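Okay friends, a proper update on the Clernumley robotics class, because I've been promising one since July and Ginette has started asking me about it in the hallway.

For anyone new: I help out with an evening class for grown-ups and older teens who want to learn automation from the wiring up. We have 18 people this term, which is more than we planned for and a lovely problem to have!

The project is called Oltovance. The goal is to have an arm pick up a small connector and bring it over to a circuit board without mangling either one. It sounds tiny when I write it down like that, but oh my, the things you have to get right first.

We spent the first 2 sessions on nothing but reading boards. Annick Courtois taught those and she is a marvel. She had everyone finding the crystals and the chips and tracing which connector went where, and by the end people were leaning over each other to point things out (my favourite sound in any classroom is three people saying "oh, wait" at once).

Then came the gripper work. Damian's group wanted to go straight for the connector, and Florian's group wanted to practise on foam scraps first, and there was a very polite, very long discussion. We ended up doing both. Florian's group logged 40 tries in one evening and coloured in a wee chart as they went.

My own contribution was spending $600 of our budget on spare connectors and cable, and then labelling every last bag at my kitchen table with a cup of tea. No regrets. I do love a labelled bag.

Léonie is writing up the wiring notes so the Pletbridge class can borrow them next term. If you teach something similar and would like a copy, send me a message and I'll pass it along to her.

A few from the workroom, and then I'll let you get back to your supper:

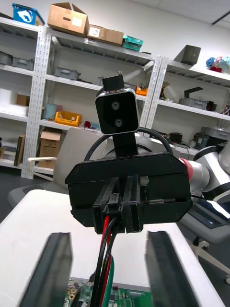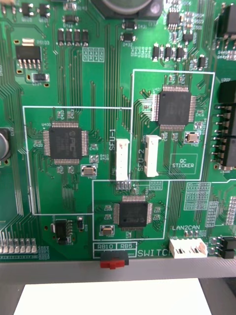
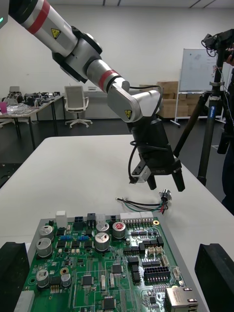 Bench time for Oltovance: circuit boards, wiring and a lot of patience.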